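Unit 4: Materials in the Domestic Kitchen

These notes accompany the second lecture and should be read before the seminar. Students require the Cikbridge course reader, section 13.

**1. Heat and handles**

Metal carries heat quickly; wood and silicone carry it slowly. A handle is therefore often made from a different material to the head. Joints between the two are a common point of failure and a place where food residue collects.
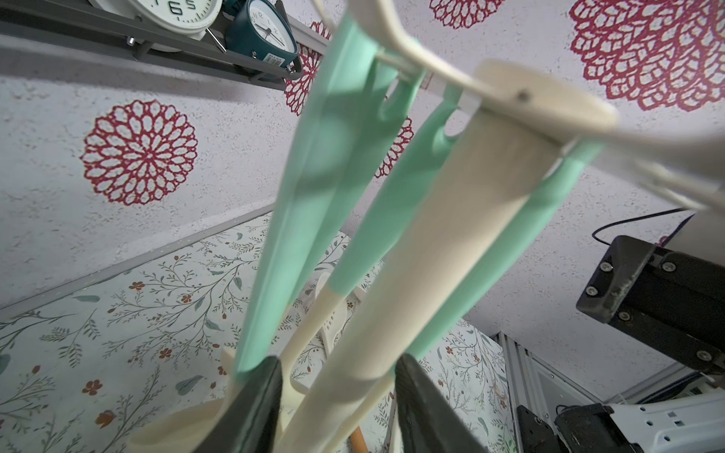
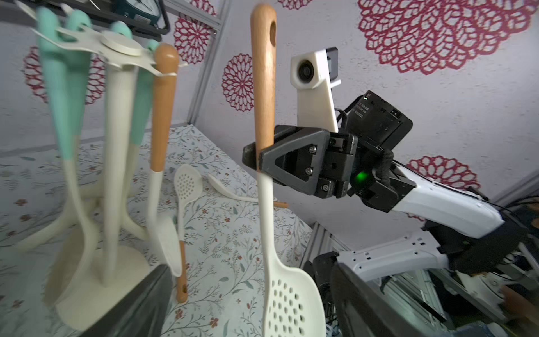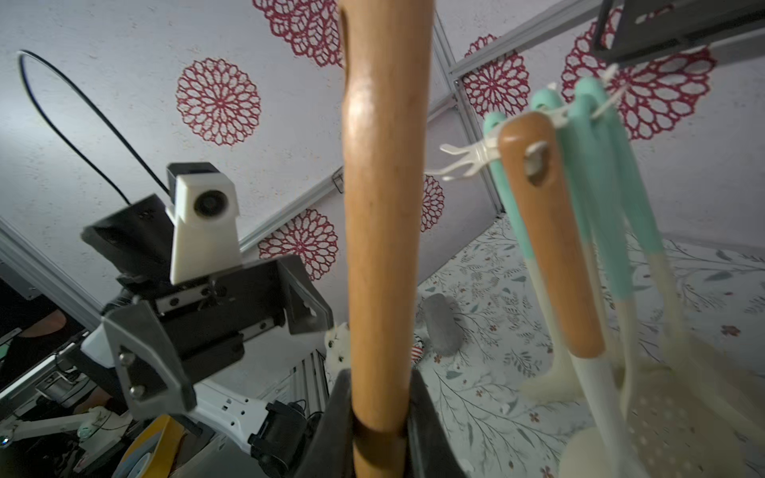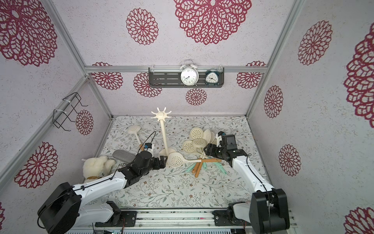

**2. Care of wood**

Untreated wood takes in water and swells. Repeated soaking opens the grain, and the surface becomes rough – a light coat of food-safe oil slows this. Wooden items should be washed by hand and dried upright.

**3. The Gremis survey**

The survey covered 641 households, of which 193 reported replacing a wooden spoon within the year. Students should note that the survey did not ask about dishwasher use.

**4. Assessment**

The written report is limited to 2,000 words, excluding tables. Reports are to be submitted through Plarnomen by noon on the closing date in August. Late work is subject to the usual penalties.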